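四十歳をすぎてから剣道をはじめた外国人の日記

道場の床は、二月にいちばん冷たいです。足の裏が痛くて、最初の五分は稽古のことより足のことばかり考えています。

私が剣道をはじめてから二年と少したちました。前にも書きましたが、私は子どものころスポーツが得意ではありませんでした。学校ではクリケットの球をこわがって、いつもいちばん遠いところに立っていました。ですから、大人になって自分から武道を習うことになるとは、私の家族も思っていなかったでしょう。母は今でも電話のたびに「まだ棒の練習をしているの」と聞きます。棒ではなくて竹刀です、と毎回説明しています。

今日は、昇級審査に落ちたときのことを書きたいと思います。合格した話はいろいろな人のブログで読めますが、落ちた話は少なくて、私は審査の前にそれを探してあまり見つけられませんでした。私の日本語はまちがいがあるかもしれませんが、どうぞゆっくり読んでください。

私の通っている道場は、Tusthamという町の公民館の中にあります。日本人の先生がお一人と、先輩が何人かいらっしゃいます。先生は日本語で教えて、必要なときだけ英語を使います。私はもともと日本語を勉強していたので、これがとてもありがたいです。ただし、稽古中の日本語は教科書の日本語とだいぶちがいます。はじめて「もっと腰から」と言われたとき、私は腰から何をするのかわからなくて、おじぎをしてしまいました。先生も黙っておじぎを返してくださいました。

審査を受けようと言ってくれたのは、同じころに入門したSreekumar Poojaryさんでした。彼は私より十五歳くらい若くて、体も大きいです。声はもっと大きいです。私は正直に言うと、級も段もあまり気にしていませんでした。汗をかいて、家に帰って、よく眠れたらそれで十分だと思っていました。しかし彼が「目標がないと、冬に休みたくなりますよ」と言ったので、なるほどと思いました。たしかに私はその前の冬、寒いという理由で何回も休んでいました。

それから審査までの間、私は毎朝、出勤の前に庭で素振りをしました。隣の家の犬が最初は吠えていましたが、だんだん慣れて、垣根のところに座って見るようになりました。手帳に本数を書いていて、いちばん多い日は500本でした。先輩にそれを話したら、ほめられるかと思いましたが、「そのうち、ちゃんと振れたのは何本ですか」と聞かれました。私は答えられませんでした。この質問は今でもよく思い出します。

本数を数えると、人間は数のほうが大事になってしまいます。四百本をすぎると、肩が上がって、左手が真ん中からずれて、右手の力だけで振っています。それでも手帳には一本と書けます。先輩のすすめで、その次の週から本数を少なくして、一本ごとに左手の位置を確かめることにしました。これはつまらないし、寒いし、犬も途中で帰ってしまいます。でも、こちらのほうが翌日の腕の痛みが少なかったです。

防具の話も少し書きます。私の面は、やめた先輩からゆずっていただいたもので、少し大きいです。手拭いを二枚重ねてかぶると合いますが、夏はたいへんです。審査の前に新しい面を買うかどうか迷いました。Lalaseckという店のサイトを毎晩見て、買い物かごに入れて、また出して、ということをくりかえしました。結局、面は買わないで、面紐だけ新しくしました。新しい面紐は固くて結びにくいです。これは審査の前日にすることではありませんでした。

審査の日は、朝早く電車に乗りました。会場はBeststeadの体育館で、家から乗りかえが一回あります。防具袋と竹刀袋を持って混んだ電車に乗ると、みなさんがていねいに場所をあけてくれます。魚を釣るのですかと聞いたおじいさんがいました。剣道ですと言ったら、ああ、柔道、とうれしそうにうなずきました。駅が近かったので、そのままにしました。

受付で番号をもらって、左の肩に関係なく自分の名札をもう一度確かめて、と書こうとしましたが、緊張していて、その前後の順番をよくおぼえていません。おぼえているのは、待っている間に小学生の女の子が私の面紐をじっと見ていたことです。「ねじれてるよ」と英語で教えてくれました。本当にねじれていました。彼女は私と同じ級を受けるそうで、剣道は四年目だと言っていました。つまり私の先輩です。お礼を言って、結びなおしました。

私の番になりました。切り返しは、自分では悪くないと思いました。声も出ました。次に面打ちがあって、ここで私は急いでしまいました。相手の方が大きく間合いを取ったので、追いつこうとして、足より先に手が出ました。竹刀は面に当たりましたが、足の音はそのあとで聞こえました。自分の耳で聞いて、ああ、別々だ、と思いました。剣道では気持ちと竹刀と体が一緒でなければいけないといいますが、私の場合、三つがそれぞれちがう電車で来たようでした。

あとは、まっすぐ立っていることだけを考えました。最後の礼のとき、袴のすそをふんで少しよろけました。

結果は、廊下の壁に紙で貼られます。前の番号があって、後の番号があって、私の番号がありませんでした。紙が二枚目に続いているかもしれないと思って、めくろうとしましたが、一枚だけでした。Sreekumarさんは合格でした。彼は私の顔を見て、いつもの大きい声を急に小さくして、「お昼、食べましょう」と言いました。私は彼の合格をちゃんと喜びたかったのですが、おめでとうと言うのに少し時間がかかりました。これは今でもはずかしいです。

お昼は、体育館の近くのOkekeという食堂で豆のシチューを食べました。辛くて、二人とも鼻をかみながら食べました。彼は審査の話をしないように、ずっと自分の弟の結婚式の話をしてくれました。牛乳を入れるお菓子の作り方まで話してくれたので、もう十分ですと言いました。それで二人とも笑って、やっと私はおめでとうと、ふつうの声で言えました。

次の稽古に行くのは、少し勇気が必要でした。家を出る十分前まで、行かない理由を考えていました。仕事がいそがしいとか、膝が変だとか、いくらでもあります。でも道場に入ったら、先生はいつもと同じように「はい、並んで」とおっしゃっただけでした。稽古が終わってから、私が床をふいているときに、先生がとなりに来て、こう言われました。

「面打ちのとき、何を見ていましたか」

相手の面を見ていました、と答えました。先生は、打つところだけを見ると、そこへ手が行きたがる、遠くの山を見るようにして相手の全部を見なさい、とおっしゃいました。日本語では「遠山の目付」というそうです。辞書で調べましたが、うちの辞書にはありませんでした。Tusthamには山がないので、私はまず山を想像するところからはじめなければいけません。

それからは、職場でも練習しています。パソコンの画面を長く見たあと、昼休みに外へ出て、なるべく遠くをぼんやり見ます。一つのものを見ないで、右も左も同時に目に入れるようにします。はじめは、これがとてもむずかしいです。鳥が飛ぶとすぐ鳥を見てしまいます。人が来ると、その人の靴を見てしまいます。同僚には、疲れているのかと心配されました。武道の練習ですと答えたら、もっと心配そうな顔をされました。

稽古では、少しだけちがいが出てきたように思います。少しだけです。相手の竹刀の先が動いたとき、前はびっくりして手を上げていましたが、このごろは、動いたな、と思う時間があります。思っているうちに打たれます。先輩は、打たれるのがわかるようになったのは進歩だとおっしゃいました。なぐさめかもしれませんが、ありがたく受け取ることにしました。

足の練習もはじめました。台所で、やかんのお湯がわくまでの間、すり足で行ったり来たりします。うちの台所は短いので、四歩で冷蔵庫に着いてしまいます。下がるときのほうが苦手で、かかとをつけてしまうくせがあります。妻は、床がきれいになるから続けてほしいと言っています。靴下をはいたままだとすべりますので、まねをする方は、はだしでしてください。冷たいですが、道場の床よりはずっとましです。

コメントで「大人からはじめても遅くないですか」という質問をいただきました。私は先生ではないので、正しい答えはわかりません。体のことで言えば、膝と足の裏は痛くなります。私はふくらはぎを一度いためて、一か月休みました。準備運動を短くしてはいけません。それから、小さい子どもに負けます。これは本当にたくさん負けます。それがいやでなければ、見学に行ってみるのはいいと思います。たいていの道場は見学させてくれますし、最初は動きやすい服だけで大丈夫なところが多いです。防具を買うのは、先生に相談してからのほうがいいです。

次の審査をいつ受けるかは、まだ決めていません。Sreekumarさんはもう次の級の話をしていて、私にも一緒に申し込もうと言います。先生は「準備ができたら」としかおっしゃいません。準備ができたかどうか、どうやってわかるのですかと聞きたいのですが、たぶん「稽古をしたらわかります」と言われるので、まだ聞いていません。

面紐はやっとやわらかくなりました。あした稽古から帰ったら、小手の手のひらの穴を直すつもりです。先輩に皮のはぎれをいただいたのですが、縫い方がよくわかりません。くわしい方がいらっしゃいましたら、コメントで教えてください。
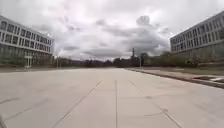 くもり空の広場と、遠くの並木。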